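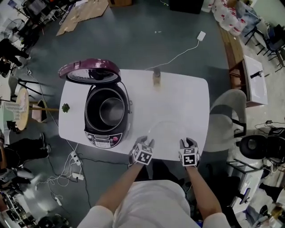
Court Watchers Board > Civil Trials > Benstead v. Korkent, day 5

gallery_row_two
Okay, who else followed today? I got in early and I'm so glad I did, the cross of the warehouse manager was the best two hours of this trial so far! She went through his delivery logs one page at a time and he kept saying the dates were "typed in later." Later than what? He never gave a straight answer and the jurors were writing like crazy.

plainspoken_pat
Jealous. I only had the audio feed and it kept dropping. Did the 596 invoices come in or is the judge still thinking it over?

gallery_row_two
They're in! All 596, as one exhibit. Korkent's lawyer objected twice and lost twice.

mdl_nerd
I'd slow down a little. They came in as business records, and that gets them in front of the jury. The jury still has to believe them. I thought the manager held up better than you're giving him credit for, especially on redirect.

gallery_row_two
We must have been in different rooms, lol. Redirect was ten minutes and half of it was about parking.

mdl_nerd
It was about who had keys to the loading dock. The parking questions were how he got there. If other people could get into that office, the "typed in later" answer sounds a lot less fishy.

plainspoken_pat
Ooh, I missed that completely. Okay, that's a good point.

Todor Atanasov
First post here after months of reading, hi everybody! I sat on a contract jury once (different county, nothing to do with these companies) and what we argued about in the room was never the big dramatic cross. We spent most of a day on one paragraph of the agreement. Has anyone got the actual text of the Pramau lease? I'd love to read section 5.

mdl_nerd
Welcome! It's attached to the amended complaint from November, near the back. The scan is bad but you can read it. Section 5 is the notice clause, and I think the whole case is in there.

gallery_row_two
Disagree, but happily. Notice only matters if the deliveries were late, and that's what the logs are for.

dockside_lou
Is Atallah still on the witness list? That's the one I want to see.

gallery_row_two
Still listed as of this afternoon. I'm bringing a sandwich and a new notebook.

plainspoken_pat
Post notes please!! I'll be on the audio again if it works.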